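# Terry cloth

**Terry cloth** (also *terry toweling*) is a woven or knitted fabric with uncut loops of yarn standing out from one or both faces. The loops increase the surface available to take up water, and the fabric is used mainly for towels, bathrobes, washcloths and reusable diapers.

## Construction

Woven terry requires two sets of warp yarns. The ground warp is held under high tension and forms the base of the fabric together with the weft. The pile warp is held slack. In the common three-pick terry, two weft yarns are inserted a short distance from the edge of the finished cloth, and a third is then beaten up with them. The group slides forward along the tight ground warp and pushes the slack pile warp into loops. Loop height depends on the distance left before the full beat-up.

Cotton is the usual fiber. Pile yarns are given a low twist, which leaves them soft and open, while ground yarns are twisted harder for strength. Where the loops on one face are sheared, the result is called *velour terry*. It has a smoother look but takes up water more slowly on the sheared side.

## Weight

Weight is stated in grams per square meter. A cloth of 375 g/m² is a light to medium grade, suited to hand towels and gym towels. Heavier grades hold more water and take longer to dry.

## Laying out and folding

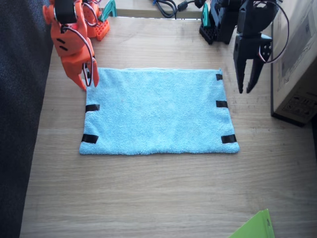
Terry does not hold a sharp crease. The loops act as a spring between layers, and each added fold increases the thickness of the stack faster than it would in a flat weave. A towel is normally spread on a hard surface and smoothed from the center outward before the first fold. Edges are matched at the corners, as the sides of a washed towel are seldom straight. Uneven shrinkage between the ground and a hem or flat-woven border is the usual source of ripples along an edge.

For a rectangular towel, the two basic methods are the half fold, made across the long dimension and then repeated, and the third fold, in which both ends are brought inward to overlap. The third fold conceals the hems and gives a narrower stack.

## Care

Fabric softener coats the loops and reduces absorbency. A pulled loop should be cut level with the pile, as further pulling draws yarn from the neighboring loops.

## See also

- Huckaback
- Waffle fabric
- Velour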